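Progress report to the Sedel Fund, spring period
Jisdale Community Rooms, meeting room refit
Prepared by Szabolcs Balogh

We're past the halfway point and I'm very happy to say the room is back in use! The old curtains came down in April, the walls have had two coats of white, and people who used to avoid booking this room are now asking for it by name (well, they ask for "the bright one", but we know which one they mean).

The biggest change is at the window. Your grant paid for the new horizontal blinds, and they've made more difference than I expected when I wrote the application. Afternoon groups used to huddle at the far side to get away from the glare. Now they tilt the slats and sit where they like. Botond Nyitrai fitted them over two evenings with help from the Tuesday sewing group's husbands — his phrase — and then went back to re-level the headrail because it bothered him.
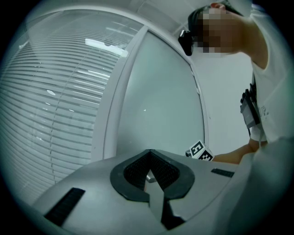
Bookings are the part I most wanted to tell you about. We had 62 sessions in the room this period, and 30 of those were from groups that had never used it before. The Medve reading circle has moved over from the library annex, and the Gultavham parents' group has taken a regular morning slot.

Spending is on track. We've used 62 percent of the grant, all of it on the blinds, paint and ceiling lights. The invoices are attached, apart from the second one for paint, which I'll send as soon as the supplier corrects our address.

Still to do: the skirting needs a last coat, two sockets have to be moved, and we haven't settled on chairs. We tried a stacking model and liked the price, but the older members found the seat too low. Botond is bringing over another sample, and I'll send you the quote before we order. If you'd like to visit, mornings are best — come at ten and stay for coffee with the parents' group.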